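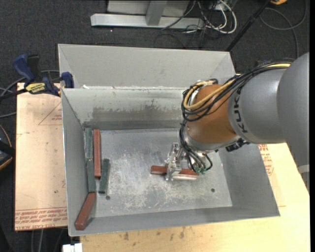

Parts bin floor: line it or leave it bare?
Forum: Workshop and Storage > Bins, Trays and Racking

edach_row
Posted 29th May
Looking for opinions on lining an open sheet-metal bin. Ours holds rectangular blocks in two colours, reddish-brown and dark green. The floor is bare metal and has scratches and pale scuffs all over, worst across the middle and toward the front. The back wall has a wide brownish-grey wear patch as well. Two small holes go through the floor, one lower left and one lower right.

Options as I see them:
1. Leave it.
2. Rubber sheet, 6 mm, cut to the floor.
3. Repaint and accept that it will scuff again.

Blocks mostly end up along the left side. No dividers.

tinsnips
Leave it. Scuffing on a bare floor is cosmetic. Run a fingernail across the worst of it. If the nail doesn't catch, there is nothing to fix.

costivlow_stores
Disagree. We ran bare bins at Costivlow for years and the floor marks the blocks as much as the blocks mark the floor. If the finish on the green ones matters, line it. If they are only being stored, tinsnips is right.

edach_row
Finish matters a bit. One of the greens already looks mottled, though I can't say whether that is wear or how it came.

R. Guimarães
Mottling over a whole face is seldom abrasion. Abrasion gives you lines in the direction of travel. Wipe it with a damp cloth first and see what comes off.

On the liner: do not glue it. Grit works in under the edge and then you have sandpaper you can't lift out. Cut it 2 mm short on each side so it drops in and comes out for washing.

tinsnips
A loose liner in a bin with sloping sides will creep up the slope. Seen it many times. Then the blocks lean on the raised edge and nothing sits flat.

R. Guimarães
It creeps if it is thin. A 6 mm sheet has enough weight to stay put in a bin that size. I have one that hasn't moved since last June.

tinsnips
Yours has square walls, going by your old racking thread. Not the same thing.

R. Guimarães
Fair point, they are square. I would still try it before ruling it out.

nukum12
What are the holes for? If they are drains, punch the liner to match. If they are old fixing points, check for burrs underneath before anything else. A burr will go through rubber in a month.

edach_row
No idea. They were there when we got it. I'll check the underside.

costivlow_stores
Separate matter, but the seam behind the back edge wants a clean. White flecks collect in that sort of joint and end up in the bin. Narrow brush, then a vacuum. Don't use compressed air – it just moves them onto the floor.

Also, if the colours need to stay apart, one divider front to back would do it. Vlachou do a slot-in strip but you can fold your own from offcut.

edach_row
They don't need to stay apart. I would like them parallel to the wall instead of at every angle, but that is a preference.

tinsnips
Then tip the bin slightly to the left with packers. Costs nothing, no liner.

nukum12
And every block slides into the corner and jams. Level bin, please.

edach_row
Underside checked. Light burr on the front right hole, filed flush. The other one is clean. Offcut of rubber ordered, will fit it loose and report on the creeping.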